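Home | Shop Notes | Checklists | Budget Stuff | Contact

Filed under: Equipment Planning / Before You Sign

Thursday, January 30, 2020

Pre-purchase walkthrough, handheld gripper sets – my comments added

I did this walkthrough with the purchase form in one hand and a cold coffee in the other, so excuse the rambling. We're deciding whether to buy six more gripper sets before the May budget closes, and the form wants every line marked OK, FIX or HOLD. I've marked them, and then I've gone on a bit under each one, because a single word never tells the next person much!

1. Cables and strain relief – FIX
The sets we have now are wired, and the wires end up where people's feet are. I'd like clips at the waist and again at the elbow. Grilby quoted us for longer cables, but longer is the last thing I want. Please ask them about coiled ones before we order anything.

2. Finger tips – OK
Wear is even on both sides. Spares come in bags of 40 and one bag should carry us past the summer. I'd still put a second bag on the order (they're cheap and shipping isn't).

3. Markers – OK, with a grumble
Flat, clean, no lifted corners. The grumble is that Runier wants to sell us printed replacements at a price I find a little silly. Let's get our own quote for printing.

4. Status lights – OK
Check these at the start of a session and again after any bump. If a light is out, the set goes back on the shelf with a tag on it. Don't keep going and hope.

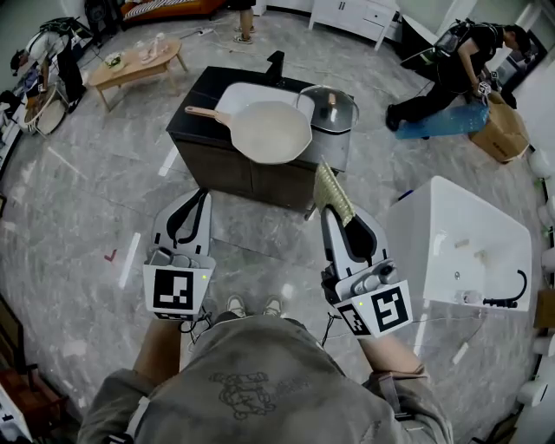
5. Floor space – HOLD
I keep coming back to this one. We can buy all the gear we like, but if people are working at the counter and on the floor at the same time, they need room to back up without looking. I'd hold two of the six sets until we've settled the layout. Floor tape is a few dollars and I'd do that first.

6. Harness fit – FIX
The straps slip on smaller people. Dudek makes a version with a chest buckle and I liked it a lot when I tried it on – it adds $56 a harness, and I think we'd get that back in fewer sore shoulders. Please don't let anyone talk us into "one size."

7. Kitchen props – OK
Pans, lids, brushes, that kind of thing. Glass lids need a look for chips every week. I've asked for $400 to cover replacements for the year, and yes, I know that was cut last time. Things get dropped, so put it back in.

8. Loose items on the floor – FIX
Drink bottles, boxes, stools. Pick a corner for personal stuff and stick to it. No cost, so no excuse!

9. Service plan – HOLD
Kikis offers one and the price looks fair, but the wording on battery packs is fuzzy. I want it in writing who pays for a swollen pack before I sign.

Where that leaves us: order four sets now, leave two on hold, add the better harnesses, and skip the longer cables. I'll redo items 1, 5 and 8 once the clips and tape are in.

Recent in Equipment Planning
- What a spare battery really costs us
- Questions to ask before a service plan
- Shelf tags: a short checklist
- Renting or buying a second work area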